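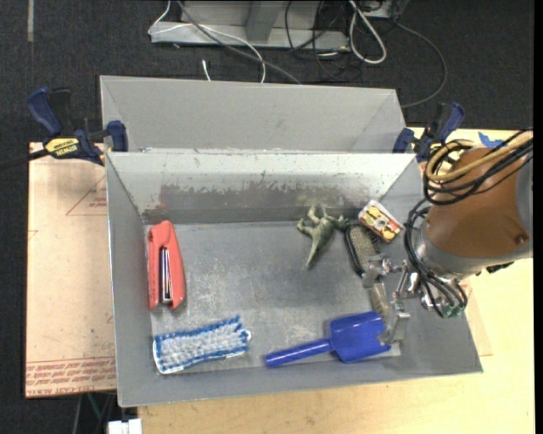

It isn't the price of the thing, one respondent told us, it's having to get up in the middle of a sentence and go looking for it. We heard some version of that remark so often, and in so many departments, that we came to treat it as the heart of the matter, and it shapes most of what we report in this section.

Figure 4. A coral-red stapler lying on its side along the left wall of an open gray metal bin, with other objects in the same bin.

5.2 Shared supplies and the wandering stapler

Readers who have worked in an office of any size will need little convincing that small shared tools drift. A stapler bought for the front desk spends the winter in accounts, a hole punch turns up behind the coffee machine, and the good scissors live wherever they were last used to open a package. What we wanted to understand was how people feel about this drift, what they do to slow it down, and whether any of it helps. The survey in Geltia brought back 471 completed forms, a far better return than we had dared to hope for, and many people filled the margins and the back of the page with stories we had never asked for (we read every one of them, with great pleasure).

The strongest pattern concerns what we call the home spot, meaning the one place where everyone in a room expects a tool to be. Where a home spot was agreed on out loud, people described borrowing as easy and friendly. Where it had simply grown up over time, they often disagreed about where it was, and two people sitting side by side could name different drawers with complete confidence. At Prokico, where the whole building had moved floors in April, respondents kept sending us to the old home spots by habit, as though the cabinets had never been left behind. They knew perfectly well that they had moved. Their hands, as one of them put it, hadn't been told.

Staplers deserve a few words of their own, and we hope the reader will bear with us. They came up in the written comments more than any other tool, including pens, and the feeling attached to them was stronger. Part of this seems to be that a stapler is needed at the very end of a job, when a person is already standing with the pages squared up in both hands and would like to be finished. Color also came up a great deal. People who had a stapler in an unusual color told us they could spot it from across the room, and several said they felt freer about lending it, knowing that they would recognize it later — a small comfort, but one they brought up again and again.

Labels were a more mixed affair. Name labels were common in Geltia, and people who used them were fond of them, yet their accounts of lost tools read much like everyone else's. Room labels ("belongs in 2B" and the like) were less common and got warmer reviews, perhaps because a borrower can act on a room number without having to find out who sits there now. At Matei the staff had gone a step further and kept a sign-out sheet in Plirklow, their shared calendar, with an entry for each tool. It was used faithfully for a short while. Then, in the words of the final entry, "it's with me, just come over," and after that the sheet was left alone.

We had expected catch-all containers to be unpopular, and here we were plainly wrong. A bin, tray or deep drawer into which stray tools can be dropped was well liked nearly everywhere it existed. Respondents admitted that such a container gets untidy and that a thing at the bottom takes some digging for, but they valued having only one place to search. Purchasing records tell a less cheerful story. Offices with a catch-all went on ordering new supplies at much the same pace as before, and we suspect that the people placing the orders seldom looked inside it first. We return to ordering habits in Section 5.3, where the records from Prokico and Matei are set side by side.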